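# Cleaning behind the loo: what a robot arm taught me about wiping

Jun 27, 2023

I spend my working days helping Cameron Pearce with a study on how a robot arm should wipe things, and my evenings in a house with two kids and one toilet. It was only a matter of time before one crept into the other! A few of you asked for the bathroom tips after my oven post, so I've mixed them in with what we've been finding on the Kata project (that's the wiping study, named before I got there).

The question we started with in May was a dull one. If you've got a curved thing standing close to a wall, is it better to plan the whole wipe first and then do it, or do short strokes and have another look after each one? We ran both ways on the same sort of awkward bathroom corners, 15 goes each. I'd have put money on the big plan. It looks so tidy on the computer.

Short strokes won, and comfortably. The long planned wipe missed a strip behind the curve in 10 of its 15 goes, nearly always in the same place, where the side of the bowl swings in towards the wall. The short-stroke version missed it in two. It was slower, mind you - over 600 seconds for the fiddliest corner - and Cameron is still grumbling about that.

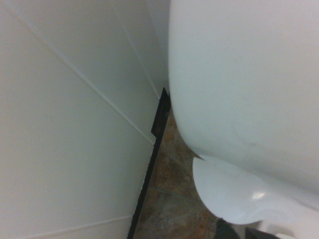

So I went home and changed how I do mine. Strokes no longer than my hand, then stop and look. Start at the tight end and come out towards yourself, otherwise you shove all the dust and hair into the gap and it stays there until Christmas. I fold a microfibre cloth over a flat plastic spatula (an old one, and please write BATHROOM on the handle) and it gets into places my knuckles won't go.

A few other bits that carried over nicely:

- Dry first, wet second. Dusty skirting turns to grey paste the moment you spray it, and the arm made a shocking mess before Clem Nepia put a dry pass in.
- Change the angle you're looking from. White on white is hard for a camera and it's hard for me at seven in the morning. I hold a torch low and off to the side, and faint scuffs on porcelain show up much better.
- Press lightly on a curve. We got better contact with a soft pad and a gentle push than with a hard one, which skated off to the side.
- For a grey scuff, try bicarb on a damp cloth in little circles before you buy anything. Rinse it well.
- Do the floor edge last, and use a separate cloth for it. An old toothbrush is good along the grout.

Clem's other finding was about where to look from. With the camera fixed up high, the arm never got a decent view of that last narrow bit beside the wall. Looking from down near the cloth, it could see the gap, but it lost track of how much it had already done. We ended up keeping a rough map of finished patches, and my version at home is simply going clockwise from the cistern and not answering the phone.

I should say the numbers are small. It's two methods in one kind of room, and the 13 extra runs we did on a basin came out much closer together, so I wouldn't go telling people long strokes are useless. On a flat shower screen I still do great big sweeping ones from top to bottom and I enjoy every second of it.

Next up we're trying taps, so if you've got a good trick for the crusty ring at the base, pop it in the comments. I've been using a rag soaked in vinegar and wrapped round for half an hour, but my sister reckons that's too long on chrome and she may well be right.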